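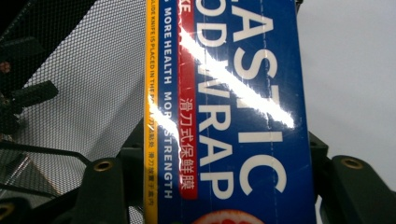 Film box between the fingers, gripper view. Note the glare over the lettering.

Notebook > Cuvholm > Handheld demos > June
Entries Rigs Data Parts

Glare first. The wrap is glossy and I don't trust any pose we get off that face. Cirkel says its tracker copes. I'd like to see the residuals.

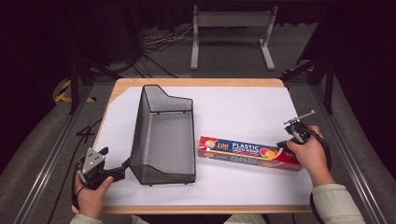
Head view, both grippers, basket still empty.

Su claims 60 demos will do for this task. We have 10, and I'd throw out 2. Hamis's replay score looks good – but it was scored on the same layout it learnt from, so it tells us very little.
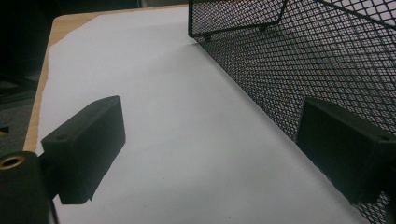
Open fingers

Nothing held, mostly paper in view. Does the policy learn "open" from the fingers or from the blank sheet? Mask the paper and rerun.

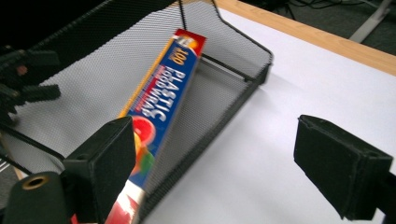

To settle

What counts as placed? Box leaning in the tray gets a pass at present. Too generous, I think.

2 comments · 0 shares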